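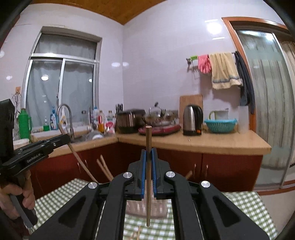
Figure 2. Hand-held gripper with blue finger pads holding a single wooden chopstick above a clear container of chopsticks.

4.2 Contact resistance of the breaker samples

The samples were molded-case circuit breakers taken out of service at the Ruvenwood substation during a planned refit in September. All had been in indoor panels. Units with cracked housings or missing terminal screws were left out, and 52 breakers remained for testing. Each was given a number in paint on the side of the case, and its rating plate was copied into the log before any current was applied.

Contact resistance was measured pole by pole with the four-wire method. A direct current was passed through the closed contacts and the voltage drop was read at the terminals, inside the current clamps. Each breaker was opened and closed by hand five times before the first reading. We found in early trials that the first one or two closings after long storage gave high values that did not repeat, and these are not used in the tables.

The current source was a Codanine bench unit. Its output was checked against a reference shunt every Friday, and no adjustment was needed during the work. Test leads were of the same length and cross section for all samples. Terminal faces were wiped with alcohol and left to dry, but they were not filed or sanded.

After the first set of readings, the breakers were placed in a chamber at 95 percent relative humidity for 288 hours with the contacts open. They were then kept in the laboratory overnight and measured again in the same order. Following Głowacki, we report the ratio of the second reading to the first for each pole and do not average across the poles of one breaker. A single weak pole can be hidden by an average.

Two breakers failed to latch after the humidity period. They are listed in the log but are excluded from the ratios given in Section 4.3.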